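Rewriting the house rules (again)

Posted 26 October 2026

So I've spent most of this week on a document, which I know is not why anyone gets into robotics. When I joined Pello the rules for recording with the hand-held grippers were 33 bullet points long and had been written by three different people who clearly didn't talk to each other. One said to start every take with the grippers closed. Another, further down, said open. I asked Rizal Lubis which one was right and he said "whichever you did last time", and that was the moment I decided to have a go at it myself.

I should say I like rules. I'm the sort of person who reads the card in the hotel room. But I like them short, and I like them to be about the thing you're doing with your hands at that moment. Our old list had a whole section on naming folders before it ever got round to what you should check before you pick the gear up (a lot, I think!).

The first thing I changed was the order. The new version goes in the order of a take: the room, then you, then the grippers, then the object, then stop. If you're standing there with both hands full you can't scroll, so the idea is that you read it once beforehand and it sits in your head in the right order.

The room bit caused the most arguing. Aiman Khoo wanted everything tidied before each session, bare surfaces, bags in the cupboard, the lot. I was on the other side. A robot that has only ever learned from bare rooms is going to have a miserable time in anybody's actual home, and people do leave bags on sofas. We went back and forth over it for two days and ended up with this wording: "Leave the room as you find it, unless something could trip you, fall on you or get broken." I'm quite proud of that one. It's one line and it replaced seven.
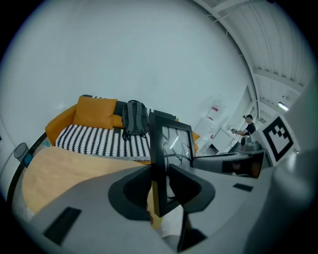
Backpack on the sofa, someone over at the counter. Both fine under the new wording.

The other half of the room rule is about people. The old list said "no bystanders", full stop, which is lovely if you've got a building to yourself. The new one says that anyone in the room has to be told before you start and has to have said yes, and if they say no, you wait or you go somewhere else. They don't have to stand still or hide. They do have to know. I'd have put that one first if Aiman had let me.

Then the markers. The printed black-and-white squares are what the tracking relies on, so the rule is that you look at them before every take, not once in the morning. Scuffed, peeling, smudged with whatever you had for lunch: swap it. And no long sleeves that can flop over them, please. I lost a good chunk of an afternoon in June to a cardigan.

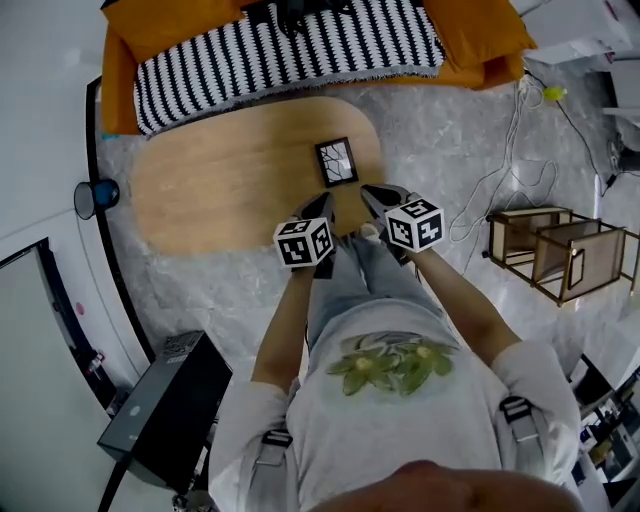 Cables were the bit I knew least about when I started, and I'd have happily left them at "mind the cables". The trouble is that with a gripper in each hand you are looking at the table and nothing else, and your feet are on their own. Rizal made me stand at the table in full kit with the shoulder straps on and then describe the floor without looking down, and I got it badly wrong. I'd forgotten the whole white tangle on the right-hand side, and the black one running off along the tiles as well. So the rule now says to walk your standing area before you put the straps on, and to move anything loopy back to where your feet won't go. Taping is better if you're staying put for up to 3 hours. Any longer and you should be having a break anyway!

For objects I kept it to two lines. Put breakables flat or low to begin with, and bring both grippers in slowly enough that you could stop if something slid. I had a sentence about glass in there and took it out, then put it back, and at the time of writing it's out again. Opinions welcome.

What I haven't cracked is the ending. Everyone has their own idea of when a take is finished. Some people let go and drop their arms straight away, some hover, and Rizal does a sort of little bow. I've written "let go, move clear, hold for 2 seconds, stop" and I'm going to see how many people manage it before I start nagging.

The draft is on the shared drive under "rules, short". Comments by the end of the month if you can, and please don't add bullet points.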